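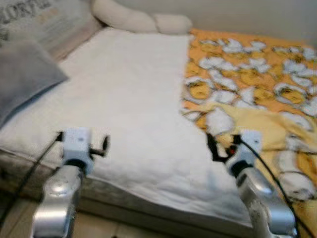 Parnari manipulation software, weekly sync
Minutes, May
Start 9:30, remote people audible from 9:41

1. Previous minutes
Approved. The action "fix the flaky planner test" was carried over for the fourth time and is now senior to two members of the team.

2. Perception
The new fabric segmentation model is merged behind a flag. It does well on patterned blankets and badly on white bedding, where it tends to decide that the mattress pad and the gripper body are one large friendly object. Self-masking from the arm model was supposed to prevent this. The mask was being computed from joint states with a stale timestamp, so it politely covered the spot where the gripper used to be.
Agreed to interpolate joint states to the image timestamp and to drop images where that can't be done. A request to "just dilate the mask" was heard and declined. It was then heard again.
Motion blur was discussed. Wesell (the perception repo) will get a sharpness score per image, logged only. Thresholds can be argued over once there is a plot to argue about.

3. Planning
Reisinger still plans each arm separately and then checks the pair for collisions, which works until both arms want the same corner of the blanket. The joint planner branch handles this but needs up to 3000 ms per query, during which the arms hover over the bed looking thoughtful.
Two options on the table: cache the approach segment, or plan jointly only when the grasp points are close. Preference for the second. The author of the first asked that their preference for the first be minuted. It is minuted.
The cable keep-out volume is now a config parameter. The default is zero, and the meeting took a moment over that. To be changed before the next release.

4. Control
Gripper command and gripper state topics disagree on whether 1 means open. This has been documented on the wiki since the winter, in two places, with opposite conclusions. Agreed: 1 is open. The wrong page will be deleted, along with whichever drivers believed it.
Force limit on the fold-back motion stays as is until the log review is done.

5. Tooling
Rastar, the log viewer, now opens a full episode without eating all the memory on the machine. Scrubbing backward still plays forward, only more slowly. The ticket has been retitled from "bug" to "known behavior" and, after discussion, back.
The issue tracker stands at 182 open. A proposal to close everything older than a year was popular until someone read a few of them aloud.

6. AOB
Please stop naming branches "final".

Actions
Perception: timestamp interpolation, sharpness logging
Planning: conditional joint planning, sane cable default
Control: delete the wrong wiki page, after checking which one it is
Tooling: backward scrubbing
All: flaky planner test

Closed 10:35. Next sync at the usual time.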